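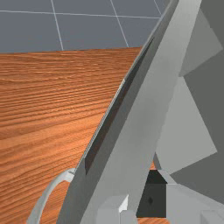

La pregunta con la que Vinh Chu empieza todas sus presentaciones es si una máquina puede recoger la mesa. Su respuesta, tras cuatro años dirigiendo el grupo de manipulación de Skesthorpe, sigue siendo la misma: «Depende de la mesa». Lo dice sin ironía y pasa a las cifras.

El equipo ensaya en simulación tres tareas domésticas y dos de taller con una misma política de control, llamada Tremby. En la última campaña, cerrada en marzo, se ejecutaron 2921 episodios. «Un episodio cuenta como válido si el objeto queda en su destino, en pie y sin contacto con el borde. Si lo suelta dos centímetros antes, es un fallo. En una cocina eso es una taza rota», explica.

Las tazas ocupan buena parte de la conversación. El asa es una geometría incómoda: delgada, curva y casi siempre medio oculta por el propio dedo de la pinza cuando este se acerca. «La cámara de muñeca pierde información justo en el momento en que más falta hace. La política tiene que recordar dónde estaba el asa, y la memoria que le damos es corta». De los fallos de agarre revisados a mano, 218 se produjeron con el objeto tapado en los últimos fotogramas antes del cierre.

Chu desconfía de los vídeos de demostración. Cuando se le pregunta por el plazo para ver un robot doméstico de uso general, rechaza dar un año. «Puedo decirle qué funciona hoy: trasladar piezas rígidas, de posición conocida, sobre una superficie plana. Doblar ropa, a ratos. Fregar una sartén, no».

En el taller el panorama es algo mejor. Fleltetti, que fabrica herrajes, cedió al grupo una secuencia real de alimentación de bandejas, y Tôn, el simulador interno, la reproduce con un error de posición que Chu considera aceptable. El tiempo de ciclo, en cambio, no lo es: casi 5 veces el de un operario. «El operario no se detiene a replanificar. Nosotros sí, en cada pieza».

¿Por qué seguir entonces con la simulación? Por coste, responde, y por repetibilidad - un mismo arranque puede lanzarse cien veces con otra fricción u otra masa. Lo que no resuelve es el contacto. «El rozamiento entre la yema y la cerámica lo aproximamos. Funciona hasta que deja de funcionar, y hay que medirlo en el banco».

La siguiente campaña añadirá cubiertos y vasos apilados. Chu espera que la tasa de éxito baje.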